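Notas para a fala – Sexta-feira, 9h30
Tema: a bancada partilhada e como mantê-la utilizável

Abrir sem slide. Dizer bom dia, dizer o nome e avisar que as perguntas ficam para o fim. A Lindiwe Zulu apresenta a segunda parte, sobre custos.

Começar pelo caso da Nkuna. Uma oficina comunitária com 400 inscritos e 13 bancadas. No primeiro ano não havia regras escritas. Cada pessoa deixava o trabalho a meio e a seguinte empurrava tudo para um canto. As queixas que chegavam por escrito falavam quase sempre de espaço, quase nunca de ferramentas.

Explicar o que mudou: a reserva passou a ser feita por bancada e por turno, com um limite de 2 turnos seguidos. Quem sai leva o seu material ou guarda-o na prateleira com nome e data. Falar devagar nesta parte, há quem queira tomar nota.

Passar ao tampo. A madeira é agradável para trabalhar, mas marca com facilidade e bebe cola e verniz. Uma placa por cima protege a zona mais usada e troca-se sem desmontar a mesa. Perguntar à sala quem já lixou um tampo inteiro por causa de uma mancha.

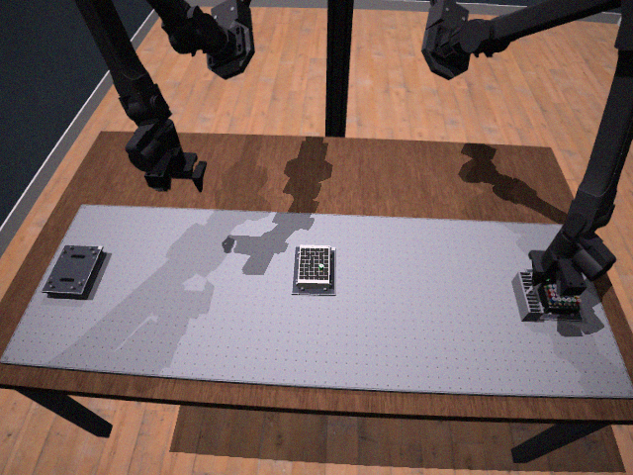 Slide 4 – Tampo de madeira com placa perfurada cinzenta (simulação por computador)

Não ficar muito tempo neste slide. Dizer só que convém deixar uma faixa de madeira à vista e seguir para a limpeza.

Limpeza: os últimos dez minutos do turno contam como turno. Na Nkuna tentaram primeiro uma escala semanal e desistiram em dezembro, porque metade das pessoas trocava de dia. Citar a Araba Odoi, que coordenava as reservas: «Se a limpeza é de todos ao sábado, na quarta já não se encontra a mesa.»

Iluminação, se houver tempo. Luz geral mais um candeeiro por bancada – o candeeiro fixo, para não andar de mesa em mesa. Saltar este ponto se já passar das 9h50.

Ruído: mencionar apenas que as máquinas ficaram numa sala à parte. Há folhas impressas junto à porta com o regulamento completo.

Passar a palavra à Lindiwe. Deixar o comando em cima do púlpito e a água do lado esquerdo.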